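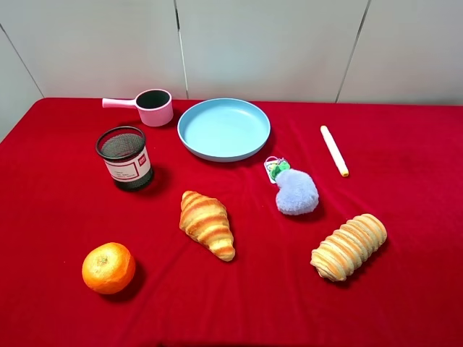
A saucepan is a cooking pot with a round body, sides that stand more or less straight up, and one long handle. It is used on top of the stove for heating liquids, for boiling small amounts of food, and for preparing the sauces from which it has its name. In most homes it is the smallest pot in daily use. The pink saucepan standing beside the light blue plate shows the usual proportions of a small model: the body is shaped like a cup, the handle is straight and becomes a little wider toward its free end, and the inside is much darker than the outside. A pan of this size is often called a milk pan, although the two words do not mean exactly the same thing in every country.

Name

The English word is made of "sauce" and "pan", and it is old. In earlier use it meant a small vessel with a handle in which sauces were made, while larger vessels for boiling were called pots or kettles. Today the line between a saucepan and a pot is drawn mostly by the handle. A vessel with one long handle is a saucepan, and a vessel with two short handles, one on each side, is a pot or a stockpot. A large saucepan may have both a long handle and a small one opposite it, called a helper handle. In British English the word is wider, and many people use it also for vessels which Americans would call pots.

Shape and parts

The body of a saucepan is nearly as wide at the top as at the base. The base is flat, so that it makes good contact with the stove. The upper edge is called the rim. On some pans the rim is rolled outward, which makes pouring easier, and on others there is a small spout on one side or on both. A pan with a spout on both sides can be used by right-handed and left-handed cooks in the same way.

The handle is fixed to the body with rivets, with screws, or by welding. Rivets are strong, but food can collect around them on the inside. Handles held by a screw can become loose after some years and should be tightened from time to time. A metal handle can go into the oven if the rest of the pan allows it. Plastic and wooden handles stay cooler in the hand, but they can be damaged by flame when the burner is wider than the base.

Lids are sold with the pan or separately. Many small pans for milk are sold without a lid.

Materials

Stainless steel is common because it does not react with food and is easy to clean. It does not carry heat very evenly, and for this reason better pans have a layer of aluminum or copper in the base. Aluminum pans are light and become hot quickly. When the metal is bare it can react with tomatoes, vinegar and other sour foods, so it is often covered with a coating. Copper gives very good control of the heat, but it is expensive and needs regular polishing. Enameled steel has a glass-like surface that can be made in almost any color, and it can chip when the pan is dropped.

Colored saucepans are made either with enamel or with a painted outer layer. The color of the outside has no influence on the cooking. Makers often combine a pale outside with a dark nonstick inside. On a dark inner surface it is harder to see when butter or sugar begins to turn brown, and cooks who make caramel usually prefer a pan that is light inside.

Sizes

Saucepans are sold by volume or by the diameter of the rim. In the United States the volume is given in quarts, and the common household sizes are from 1 to 4 quarts. In most of Europe the diameter in centimeters is used more often, with the volume printed in smaller letters. A pan of two quarts is enough for boiling eggs, cooking rice for a small family, or heating canned soup. The smallest pans, which hold 500 milliliters or a little more, are used for melting butter, for warming milk, and for a single portion of sauce.

Use

The saucepan is suited to work in which the liquid should not be lost too quickly. Its sides are high compared with its width, so the surface is small and evaporation is slow. When a sauce must become thick in a short time, a wider and lower pan is a better choice. Pans with sloping sides, known as sauciers, are easier to stir with a whisk, as they have no sharp corner at the bottom.

Typical uses are oatmeal, custard, gravy, boiled vegetables, syrup and hot chocolate. Milk rises suddenly when it comes to a boil and can run over the rim. It is therefore heated slowly, in a pan filled to no more than two thirds.

On the stove, the handle should be turned toward the side or the back and should not stand out over the front edge. This is especially important where there are small children. A very small pan can also tip over when the handle is heavy and the pan is empty, and on gas stoves with wide grates a metal ring or a small trivet is used to support it.

Care

A nonstick saucepan is washed with warm water, dish soap and a soft sponge. Metal spoons and steel wool scratch the coating. The pan should not be heated empty for a long time. Burned milk on stainless steel comes off more easily if the pan is filled with water and baking soda, brought to a boil and left to stand. Pans that are stored one inside another can be protected with a cloth or a sheet of paper between them.

See also

Double boiler
Frying pan
Saucier
Stockpot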